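双腕の卓上アームに付けるグリッパ、結局どれにしました?
ロボット自作・改造板 > エンドエフェクタ

1: mochi_torque
はじめて立てます。コンビニの商品みたいなものをトレイに並べる作業を双腕でやっていて、グリッパの選定で一か月くらい足踏みしてます。
候補は今のところ二つで、Farulineの平行二指(標準の硬いゴム爪)と、Kotianの柔らかい爪のやつ。どっちも借りられたので両方つけてみたんですが、良いところが見事に逆で決められません。
Farulineは位置がきっちり出るし、チョコバーや小さい紙箱は気持ちいいくらい決まります。でもフィルム包装のサンドイッチになると、閉じる力をちょっと上げただけで角がつぶれるんですよね……。Kotianはサンドイッチは優しく持ってくれるのに、小さい箱だと爪のほうが先に曲がって、置くときに向きがずれます。
両腕で別々の爪にするのもアリなのか、使ってる方いたら教えてください。

2: 午後の減速機
両方借りられるのうらやましい。
閉じる力って電流制限でやってます?それとも位置指令で止めてるだけ?ここで話がだいぶ変わる気がする。

3: mochi_torque
>>2
位置指令だけです。物ごとに閉じ幅を決め打ちにしてます。電流はログに出るのは見てるんですが、制御には使ってません。

4: 午後の減速機
>>3
じゃあサンドイッチがつぶれるのは爪のせいじゃない可能性あるよ。三角のやつは持つ場所で厚みが全然違うから、同じ閉じ幅で端をつかむのと真ん中をつかむのとでは別物になる。爪を替える前に電流で止めるのを試したほうがいいと思う。

5: Trinidad Quiroga
私は逆の意見です。柔らかい爪に替えるほうが早いです。電流で止める方法はうちでもやりましたが、小さいグリッパは減速機の摩擦が大きくて、軽い接触がほとんど電流に出ません。しきい値を下げると、何もつかんでいないのに途中で止まります。調整に使った時間を思い出すと今でも悲しいです。
日本語が変だったらごめんなさい。

6: 午後の減速機
>>5
日本語まったく問題ないです。摩擦の話はわかる、安いやつは特にひどい。ただ速度を落として閉じ終わりの手前だけ見れば、そこそこ拾えるよ。全区間で同じしきい値にしてない?

7: Trinidad Quiroga
>>6
全区間同じでした。なるほど、手前だけ見る。でも物の幅がばらばらだと「手前」がどこかわからないですよね。カメラで幅を出すんですか?

8: 午後の減速機
>>7
うん、俯瞰カメラでざっくり出す。精度はいらない。物より少し広いところまで普通に閉じて、そこからゆっくりにするだけ。

9: mochi_torque
勉強になります……!今日は右腕をFaruline側の設定にして、もう一度トレイまわりを試してました。棚の段差があるので、上から入るときの手首の角度もけっこう悩みどころです。コーラのラックの近くを通る経路だと、ひじより先の振り回しが気になって速度を上げられません。 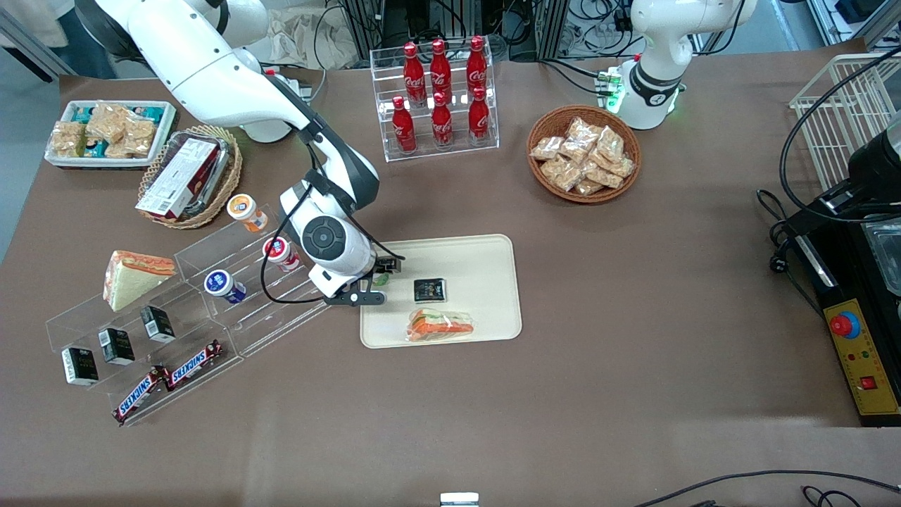 Andri Fuchs
横から失礼。爪の硬さの前に、爪の長さと先端の厚みを確認したほうがいいです。縁のあるトレイに物を置くとき、先端が厚いと縁に近い場所で開けなくなります。柔らかい爪はたいてい根元が太いので、棚から取るのは得意でもトレイの隅に置くのは苦手です。私はZanddaleの薄爪に替えて、隅の置き失敗がかなり減りました。そのかわり薄爪は重いものでしなるので、飲み物のボトルは持たせていません。

11: mochi_torque
>>10
あー!隅に置くときに爪が縁に当たって物が動くの、まさにそれです。経路がずれてるんだと思い込んで、キャリブレーションを何回もやり直してました。返してください私の週末。

12: 名無しのサーボ
キャリブレーションやり直しは全員通る道w

13: zidlow使い
コントローラは何使ってます?うちはZidlowの小型なんですが、グリッパの指令だけ周期が遅くて、>>8みたいな「手前からゆっくり」をやろうとすると微妙に間に合わないです。アーム本体は快適なのに、そこだけもったいない。

14: mochi_torque
>>13
同じくZidlowです!遅いのは気づいてませんでした。ログの時刻を見たら、グリッパの更新がアームよりだいぶ粗いですね。こんなところに落とし穴が……。

15: 午後の減速機
>>13
それ設定の問題じゃなくて通信線を共有してるせいだったりしない?グリッパだけ別の線に出せるなら分けたほうがいい。

16: zidlow使い
>>15
共有してます。分けるには変換基板が要るんですよね。机の上の線をこれ以上増やしたくない気持ちと戦ってます。

17: Trinidad Quiroga
線が増えるのは本当に嫌ですね。私は手首まわりのケーブルに余裕を持たせすぎて、商品の棚に引っかけたことがあります。短すぎると関節を回したとき引っ張られるし、ちょうどいい長さはやってみないとわかりません。

18: mochi_torque
>>17
ケーブルの逃がし方、それだけで一本スレが立ちそうです。うちのも輪っかが出るので、束ねる位置をずらして試してます。
話を戻して、さっきKotianの爪も使って、サンドイッチ、小箱、チョコバー、ヨーグルトを種類ごとに何度かずつ比べました。ちゃんと数えたのは小箱だけで、トレイに向きどおり置けたのが100回中、Farulineで75回。Kotianは途中で心が折れて集計してません(すみません)。

19: 午後の減速機
>>18
Farulineでも75なのか。失敗の中身は?持ち損ねと置き損ねで対策が違うから、そこは分けて数えたほうがいいよ。

20: mochi_torque
>>19
ほとんど置き損ねです。離すときに片方の爪にくっついて傾く感じ。

21: Andri Fuchs
離すときの傾きなら、開く前に手首をほんの少し下げて、底をトレイに当ててから開いてみてください。開く速度も落とします。ゴム爪は新しいうちは特によくくっつきます。

22: 名無しのサーボ
ゴムの表面にマスキングテープ貼るだけでもけっこう変わるよ。見た目は終わるけど。

23: Trinidad Quiroga
>>22
テープは反対です。数日で端がめくれて、今度はテープが商品にくっつきます。柔らかい爪にしましょう(しつこい)。

24: 名無しのサーボ
>>23
毎朝貼り替えるんだよ!

25: zidlow使い
ヨーグルトみたいな丸いカップはどうしてます?うちは平らな爪だと立ってるときはいいんだけど、横に倒れてるのをつかむと転がって逃げる。V字の溝入りの爪を削って作ったら、今度は平たい箱が持ちにくくなった。

26: mochi_torque
>>25
倒れたカップ、うちも苦戦中です。両手あるんだから片手で押さえればいいと思ってたのに、実際にやると左右の腕の干渉を避けるのが大変で、左は引っ込めておくことが多いです。双腕とは。

27: Andri Fuchs
>>26
左右で爪を変えるのは良いと思いますよ。ただし学習データを取っているなら、爪を変えた時点で前のデータと混ぜないほうが安全です。私は混ぜて、閉じ幅がおかしいモデルを作りました。直すより取り直すほうが早かったです。

28: 午後の減速機
>>27
そこは混ぜても平気派。爪の種類を入力に入れておけばいい。全部取り直しはもったいないって。

29: Andri Fuchs
>>28
データが十分にあれば、ですね。私のところは701件しかなくて、片方の爪に偏っていました。

30: 午後の減速機
>>29
その件数で偏ってたら確かにきついか。すまん、条件つきの平気派に変更します。

31: mochi_torque
みなさんありがとうございます。とりあえず次は右をFaruline本体+薄い爪、左をKotianにして、離す前に底を当てる動作を入れてみます。電流で止めるのはグリッパの通信を分けられたら。
あと候補が4種類に増えました。減らしに来たはずなのに。

32: Trinidad Quiroga
左のKotian、支持します。サンドイッチの結果だけでも先に教えてください。

33: zidlow使い
変換基板、観念して注文しました。届いたら周期を測って貼ります。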